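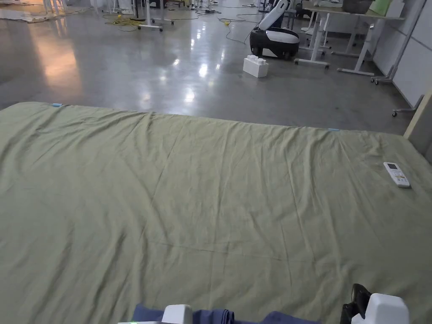

Lalit Dhillon's view was that the Damovholm shutter had been sold for years on a claim it was never properly asked to prove, and that a window covering which "seals" against heat ought at the least to meet its own frame. His remark is often repeated in writing on the subject, and the makers have not given a full answer to it.

The Damovholm shutter is a type of insulated internal window shutter, fitted inside the window recess and closed by hand. It was first sold by the firm Bassey in 2000 and is named after the town where the first sets were hung. Each shutter has two leaves with a foam core 24 millimetres thick, joined by a long hinge and held shut by a sprung catch.

Claims and testing
Bassey's early leaflets said the shutter would keep a bedroom cool in summer and cut heat loss in winter. The summer claim is the weaker of the two. An internal shutter stops sunlight after it has already passed through the glass, and much of the heat stays in the room. External shutters do the job better, as the firm's own fitting guide admits in a footnote.

The winter claim rests mainly on a trial in Jitumville, where the shutters were fitted in four houses. Results were published the following August. They showed a drop in heating use, but the houses had been given new door seals in the same month – a detail missing from the sales material. No second trial is known.

Condensation
Owners have reported water on the inside of the glass in cold weather, where the closed leaves leave the pane colder than before. Bassey advises opening the shutters each morning. Critics reply that mould on the sill is a high price for a modest saving.

Later versions
A rival maker, Nenard, brought out a similar shutter with a brush strip along the bottom edge. It is sold as draught-proof, a word with no agreed meaning in the trade. Bassey gives its own total sales as 3469 sets, a figure that has not been checked by anyone outside the firm and may include replacements.

See also
Secondary glazing
Roller blind
Draught excluder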